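The Tray Problem

A small defence of the binder clip, and of keeping fewer of them where you can see them

It started with tax papers. Every March I pull the year's receipts out of a shoebox, and every March I can't find one clip to hold them. Then I find 40, in the wrong drawer, under the takeaway menus, all tangled by the handles.

So this is a piece about binder clips. Bear with me. Coloured ones mostly, because the plain black ones look after themselves and the coloured ones get hoarded. People buy a tub for the colours, can't bear to use the good ones, tip the lot in a dish and call it organized. I did. Looked cheerful for a week.

The dish matters more than you'd think. Shallow, rounded corners, something you can get your fingers into. A jar is hopeless, you end up shaking it out over the desk like cereal. I went through a Beneck jar, a Landalico tin with a lid that stuck, and finally a plain tray for $3 from the discount bin. The tray won.
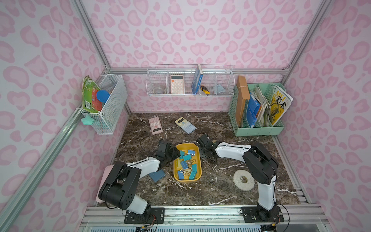
Blue, teal and pale yellow clips, heaped in a yellow tray.

A heap is fine for colour, bad for finding anything. The handles stick up, they hook each other, you pull one and get four. Fold the handles flat before they go in and half of that goes away. Tedious, yes. Do it with the radio on.

The other fix is to own less, or at least to show less. I bought a Fisska box of 200 in a sale and have used, I think, the same dozen ever since, over and over. The rest went in a bag at the back of the cupboard. What stays in the tray is what I'd reach for on an ordinary afternoon. Small ones for receipts, a big one for the hydro bills, a spare for the chip bag (don't pretend you don't).

Same goes for everything else that creeps onto a desk. Tape, calculators, the good utility knife. Get a wire basket up on the wall and a file sorter in the corner and you get the middle of the desk back, wich is the bit you work on. Neighbourly advice: hang the basket low enough to reach sitting down. Mine was too high and became a museum.

Then leave the tray nearly empty. It feels wrong at first. 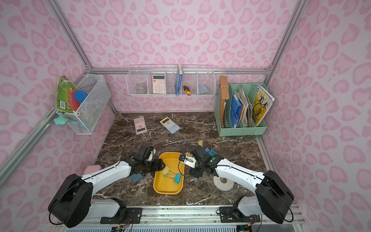
Mirzaei reckons I've got it backwards: a tray with hardly anything in it just invites keys, coins and lip balm, so fill it to the brim with clips and the junk has nowhere to land. Sort by size if you must, goes the argument, never by colour, colour is for people with time on their hands.

Fair point on the keys. I found mine in there this morning.

I'm still sorting by colour.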